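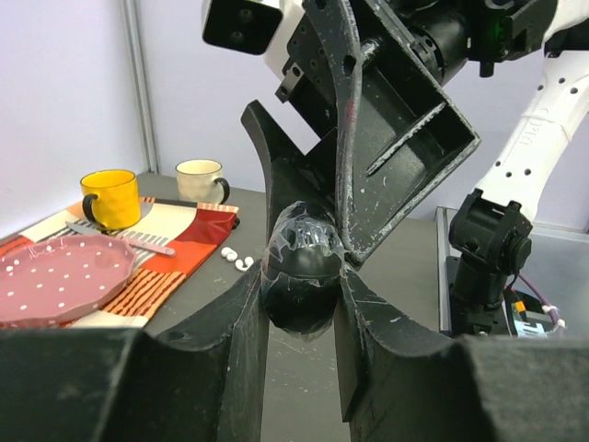

Have you ever been given something wrapped in thin, clear plastic, the kind that crackles when you squeeze it? Maybe it was a new ball, or a pear from the store, or a bunch of flowers for your grandmother. You can see right through the plastic, and yet it flashes and sparkles wherever the light lands on it. Let's find out why!

Start with the seeing-through part. Plastic is made of very, very long chains of tiny bits called molecules. One chain can be more than 1,000 links long, a bit like a paper chain that goes all the way down the hall and out the door. In clear plastic film, most of the light slips straight past the chains and comes out on the other side. If there is a black ball inside, the light reaches the ball, and you see black.

But a little of the light never gets in at all. It bounces off the top of the plastic, just as it does off a pond or a window. When the film is smooth and flat, that light mostly goes off in one direction. When the film is wrinkled, every wrinkle is a tiny slope facing its own way, so you get bright spots and streaks all over the place – especially along the top, if your lamp is up on the ceiling.

Wrapping a ball is a funny problem, too. A sheet of plastic is flat and a ball is round, and a flat sheet can't hug a round thing without folding somewhere. (Mapmakers have the same trouble with the Earth, only the other way around!) The extra plastic has to go someplace, and so it bunches up into crinkles.

And the noise? When you move a crinkle, the film bends and then suddenly pops into a new shape, and each little pop makes a click. Lots of clicks close together make a crackle.

You can try this at home with a small ball and some clear gift wrap. Wrap the ball as neatly as you can, then turn off the big light and shine a flashlight on it from the side. Move the flashlight slowly and watch the bright spots jump from one fold to the next. Ask a grown-up to put the wrap away afterward – it should never go near anyone's face, and that goes for little brothers and sisters too.

Written by Juwita Lubis

More to explore
Why do bubbles have colors?
How does a zipper work?
What makes a ball bounce?
Why is tape sticky on only one side?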